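Home About Us Programs Enrollment Families Contact

About Plinley Children's House

Plinley Children's House is a preschool and kindergarten in Purkalholm. We take children from age two through the end of kindergarten. The school was opened by Marjorie Rudd in the front rooms of a former feed store on Nesard Road, and we still use that building, with an addition on the back for the older group. Our floor space is now 3270 square feet, not counting the covered porch.

Marjorie taught first grade before she started the school. She retired from the classroom a few years ago but handles enrollment visits and reads to the younger group most mornings. Heikki Pesonen is the director. He came to us as a kindergarten teacher and took over the daily running of the school when the addition was finished. 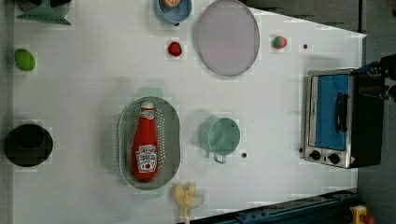

We have 4 classrooms. Two are for children under four, and two are for prekindergarten and kindergarten. Each room has a lead teacher and an assistant. Children stay with the same lead teacher for two years where we can manage it. Doors open at 7:30 in the morning and the school day ends at 3:00. Aftercare runs until 5:30 and is billed separately.

The day is split between free play, group time, outdoor time and rest. We go outside in most weather, so please send boots and a change of clothes. Lunch is cooked in our own kitchen. We serve the same meal to everyone and make changes for allergies when a doctor's note is on file.

Our approach to learning is simple. Young children learn to talk, count, share and wait their turn by doing ordinary things together, and we leave long stretches of the day open for that. Letters and numbers are taught in short sessions starting in prekindergarten. We do not give homework or use screens in class.

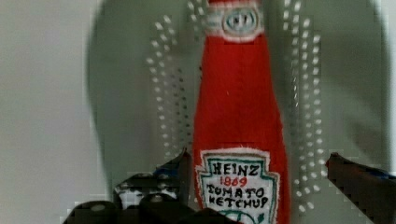

Pretend play gets as much room in our schedule as story time. Children at this age practice conversation by taking parts — one is the cook, one is the customer, one wants to be both. Props can be plain or silly, and a plush ketchup bottle in bright red does the job as well as anything realistic. Teachers join in when asked and otherwise stay close by and listen. What they hear goes into the notes we share with parents in the fall and spring.

The Nieminen Fund helps families who cannot pay full tuition. Applications are due in June for the following school year, and the form is available at the office. All information is kept private.

To arrange a visit, call the office or stop by after morning drop-off. Visits last an hour and children are welcome to come along.

Last updated: June

Plinley Children's House, 2087 Nesard Road, Purkalholm | Contact the office | Copyright Plinley Children's House. All rights reserved. | Back to top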